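Categoria: Casa e Manutenção > Vidro, Espelhos e Mobiliário

Pesquisar neste fórum Pesquisa avançada

Tampo de vidro pousado sobre travessa: ventosas, silicone ou fita?

vidro_e_cal
Boa tarde. Comprei em segunda mão uma mesa com tampo de vidro de 10 mm, cantos arredondados, apoiado numa estrutura metálica com travessa central. O tampo desliza quando alguém se encosta. O anterior dono usava ventosas transparentes, que entretanto amareleceram e perderam elasticidade. O vendedor falou-me nos discos adesivos da Umeo, mas a ficha técnica não indica carga por disco nem a espessura depois de comprimido. Pergunta concreta: em apoio linear sobre a travessa e apoio pontual nos cantos, que material intermédio recomendam? O vidro tem a marca de temperado gravada num canto.

mtx631
Depende da planeza da estrutura. Antes de escolher o material, retira o tampo e passa uma régua metálica sobre a travessa e os quatro apoios. Se a travessa estiver mais alta do que os cantos, o vidro trabalha em báscula e nenhum adesivo resolve o problema. Se estiver mais baixa, não está a apoiar nada e serve só de contraventamento. Em muitas mesas deste género é esse o caso.

Para o contacto, discos de poliuretano macio com 2 mm. Silicone em cordão segura bem, mas depois não se desmonta a mesa sem lâmina.

orla polida
Discordo quanto ao silicone. Silicone neutro, em pontos, descola com fio de nylon em poucos minutos. O acético é que não deve ser usado: ataca o zinco e deixa manchas esbranquiçadas na junta. Tenho uma mesa montada assim desde fevereiro e não há deslizamento mensurável.

mtx631
Desde fevereiro é pouco tempo para avaliar uma junta. E o fio de nylon só passa se houver folga. Com pontos espalmados pelo peso do vidro, a película fica demasiado fina.

orla polida
A espessura controla-se com calços. Colocam-se calços de 2 mm, aplica-se o silicone, pousa-se o tampo, deixa-se curar e retiram-se os calços. É o procedimento normal em vidraria.

bancada_13
Trabalho com vidro plano. Três notas.

As ventosas perdem aderência porque o plastificante do PVC migra. Lavá-las em água morna recupera alguma flexibilidade durante umas semanas, depois é preciso substituir.

O contacto direto de vidro com metal é de evitar em qualquer caso. Um temperado aguenta bem carga distribuída na face, mas uma aresta de metal ou um grão de areia preso no apoio concentra tensão, e o bordo é a zona mais vulnerável.

Quanto à travessa escura por baixo de vidro transparente, qualquer disco leitoso se vê de cima. Convém usar preto na travessa e transparente nos cantos.
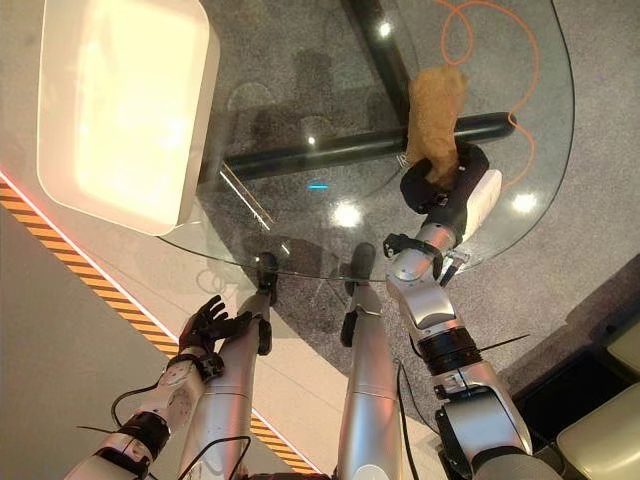

Tampo de vidro de bordo arredondado, com a travessa escura visível por baixo.

Neste tipo de construção a travessa faz parte do desenho, e qualquer excesso de cola naquela linha nota-se logo. Por isso prefiro disco preto cortado à largura do perfil, com 1 mm de recuo de cada lado.

vidro_e_cal
Obrigado. Passei a régua. A travessa está mais baixa do que os apoios dos cantos, à vista menos de um milímetro. Pelo que diz o mtx631, serve só de contraventamento. Ponho material na travessa ou deixo livre?

mtx631
Deixa livre. Se encheres a folga com material mais rígido do que o dos cantos, crias o apoio em báscula que querias evitar.

bancada_13
Aqui não concordo. Com menos de um milímetro de folga e discos macios nos cantos, o vidro pode assentar na travessa assim que houver carga. Ou se usam discos de 2 mm nos cantos, com folga suficiente depois de comprimidos, ou se põe na travessa uma fita fina de espuma de célula fechada, que não suporta carga mas impede o contacto. Prefiro a segunda opção.

orla polida
Espuma de célula fechada ganha deformação permanente. Ao fim de um ano fica uma fita esmagada que não faz nada.

bancada_13
Fica esmagada e continua entre o vidro e o metal. A função é essa.

lx_perfil
Alguém experimentou os discos da Bako? Dureza declarada de 82 Shore A, o que me parece excessivo para esta aplicação. Os da Sinia são mais macios mas vêm só em transparente.

mtx631
82 Shore A é dureza de rodízio. Para apoio de vidro procura bem abaixo disso. Os da Sinia servem para os cantos.

orla polida
Com disco macio o tampo volta a deslizar se houver gordura na face inferior. Desengordurar com álcool isopropílico, não com limpa-vidros, que deixa tensioativo. O produto da Edero que vendem nas drogarias tem perfume e deixa película, não usar antes de colar.

vidro_e_cal
Fica então decidido: discos transparentes de 2 mm nos cantos, fita preta de célula fechada na travessa, álcool isopropílico antes de tudo. Silicone fica de reserva. Meço a folga com apalpa-folgas depois de montar e ponho aqui os valores.

orla polida
Mede com o tampo carregado também. Em vazio o valor não diz grande coisa.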